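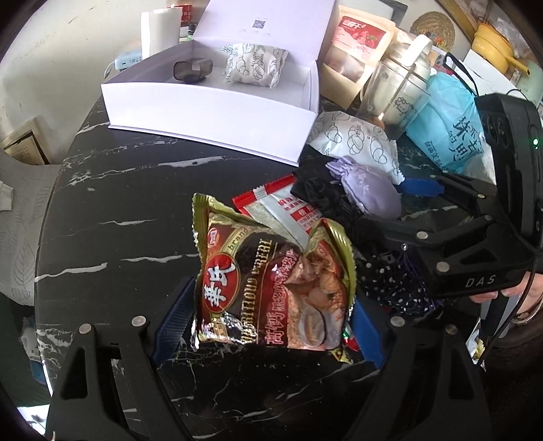 Giving is easier when somebody hands you a reason, a former donor to the Zarkitz winter coat appeal once wrote on a survey card, and she went on to say that she had walked past the collection box for a whole month before a store clerk told her that every coat dropped in it would be matched by the store with a new pair of gloves. After that she went home and emptied her closet.

Her card is a good place to begin a chapter on cause campaigns, the kind in which a business and a charity invite the public to do something small and promise that something larger will follow. You have almost certainly taken part in one (perhaps without giving it much thought!). You rounded up your bill at the register, or mailed in a label, or shared a page with your cousins in February when the food pantry shelves were getting low.

In Chapter 2 we looked at the direct appeal, where a charity simply asks for money and a supporter says yes or no. A matched campaign has a third party at the table, and that changes a good deal. The business wants goodwill and some foot traffic. The charity wants income it can count on. The supporter wants to feel that the effort went somewhere, and would dearly like to be told so afterward. Much of the work you will do as a campaign planner is keeping all of them happy at once, and I won't pretend it is always restful.

We will spend most of our time with one case. Bevow, a regional chain of housewares stores, agreed to give a set of bedding to a family shelter for each pledge card its shoppers filled out, up to a limit of 2,000 cards. When the campaign closed, 1,882 had come in. Was that a success? The store thought so, and the shelter was delighted, but the planners at Rüegg, the small agency that ran it, were bothered by the gap and went looking for the missing cards. What they learned about where the boxes stood, and about how the pledge was worded, fills section 5 of this chapter, and I think you will enjoy it.

Before then we need some vocabulary. A match is a promise tied to each act by a supporter. A cap is the most the business will give, whatever the public does. A floor is the least it will give, even if the boxes come back empty. Beginners tend to forget the floor, and the Emeo school supply drive, which we take up first, had none at all.

As you read, keep a campaign from your own town in mind and jot down its match, its cap and its floor, if you can find them. Many posters leave at least one of them out.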